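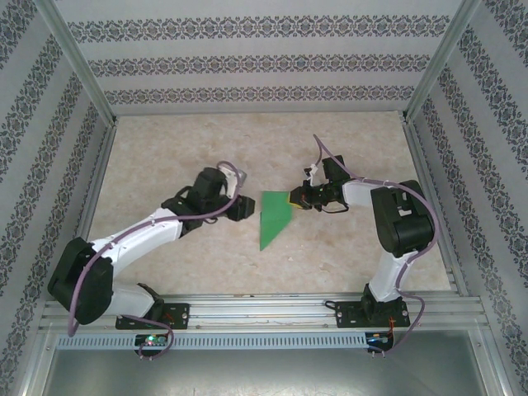

Gourlay Banded Wallpaper and Clakis Floor Panel
Sold as a set or separately
By Skever

Home > Walls and Floors > Small Spaces > Gourlay

In stock. Ships from our Vanham warehouse, weekdays only. Orders placed on Sunday will be looked at on Monday by someone holding coffee.

About the set

Gourlay is a pale gray wallpaper with dark ornamental bands running across it. It was drawn for small enclosures, display boxes, alcoves, the insides of cabinets and any other place where a full-size pattern would show you half a flower and then give up. The bands are meant to run level. We mention this early because most of the mail we get about Gourlay is from people whose bands do not run level, and who would like to know what we plan to do about it.

Clakis is the floor panel that goes with it: beige, with a marble texture. It's a quiet sort of surface. Small things set down on it stay easy to find, especially if they are a color marble has never been.

The two were designed a year apart and were never supposed to meet. Then a customer ordered both, sent us a very nice note, and we started selling them together and acting as if we'd planned it.

Choosing your pieces

Gourlay comes by the roll or as precut wall pieces. The roll is cheaper and asks you to own a straightedge. The precut pieces cost more and ask you to measure correctly before ordering, so pick the kind of trouble you prefer.

If you are lining more than one wall, take everything from the same batch. The batch letter is printed on the label. Grays from different batches look identical in the package, identical on the table, and like two different Novembers once they are up side by side.

Clakis panels are cut to order. Give us the inside measurement of your floor and we take off 2 mm so the panel will drop in without a fight. Please don't take off your own allowance first. We then take off ours, and you get a panel that slides around like a tray on a ferry.

Putting it up

Start with the back wall. It's the one people look at, and your patience will never be better than it is now. Mark a level line in pencil where the lowest band should fall and work up from there. Do not use the top of the enclosure as your guide unless you have checked it, and once you've checked it you probably won't want to.

The side walls come next. Match the bands at the corners before you press anything flat. Gourlay can be lifted and reset for roughly 19 minutes after pasting. Past that point it has made up its mind.

Lay the floor last. If your frame has a rail or a lip along the front, slide the back edge of the panel in first and lower the front. Plates and brackets should go on after the panel is down. We know yours are already on. Take them off anyway, or order the panel with notches and send us a drawing. A drawing on the back of an envelope is fine – we've cut from worse.

Cleaning

Dry cloth for the walls. A damp cloth with a drop of dish soap is fine on the floor panel, and no scrubbing powder on either. Pencil comes off Clakis with a soft eraser. Pencil on Gourlay is best placed behind something.

Samples

A sample pack holds a strip of Gourlay with one full band on it and a palm-sized square of Clakis. Tape them where they're going to live and look again in the evening, under whatever lamp you really use. Beige has a private life after dark, and it's better to learn about it from a sample.

Order 100 wall pieces or more and the samples are free, although by then you have presumably decided.

What customers ask

Can I hang the bands vertically?
You can. It's your wall. It then looks like a curtain with opinions, and we've seen it done well exactly once.

Does the marble pattern repeat?
Yes, but you'd need several panels in a row to catch it.

Is it real marble?
No. The shipping cost should have been a clue.

Can I buy Gourlay in a darker gray?
Not at present. We tried one in May and the bands disappeared into it.

Returns

Uncut rolls and unopened precut pieces can come back to us. Cut-to-order floor panels can't, unless we cut them wrong, in which case send a photo with a ruler in it and we'll make another.

Item number for the set: 1,483. The comma is a mistake in our catalog software, and the order form won't find the set without it.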